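October 22, 2018

I've gone 21 days without my phone in the bedroom and I have Opinions. My friend Tanvir Majumder dared me back in July, I laughed at him, and then I caught myself reading reviews of a blender I already own at 2 in the morning. So, okay. Fine, Tanvir!

The first few nights were awful -- I kept reaching for the nightstand in the dark and grabbing my water glass.

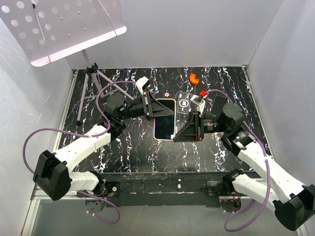
What I do at bedtime now

The phone goes on the kitchen counter after the dishes. I bought a cheap alarm clock that sounds like a goose, and I read paper books, mostly old mysteries from the library. I finished 4 of them, more than I read all last year.
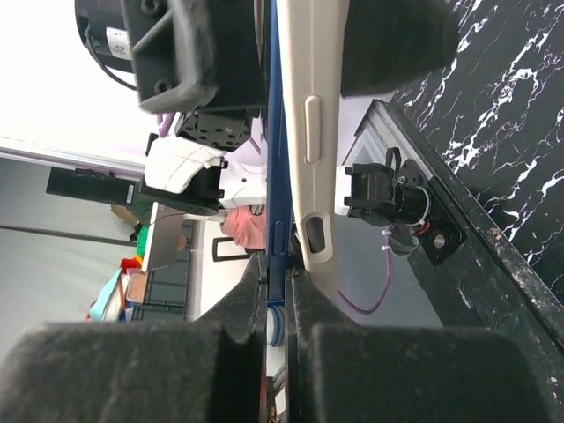 Mornings are the part I still mess up. I go straight for the kitchen and scroll standing up, in my socks, until the coffee's cold. Tanvir says to put something on the counter that needs doing first, so I've been leaving out small jobs -- a bill, a shirt missing a button, a package to return (something like that little white and blue roll, if it is tape, would sit right on top). It works when I remember to do it. Last night I forgot and lost half an hour to videos of people pressure washing driveways.

12 comments | 9 shares

Recent posts
My goose clock, a review
Soup for people who hate chopping
A weekend in Skistham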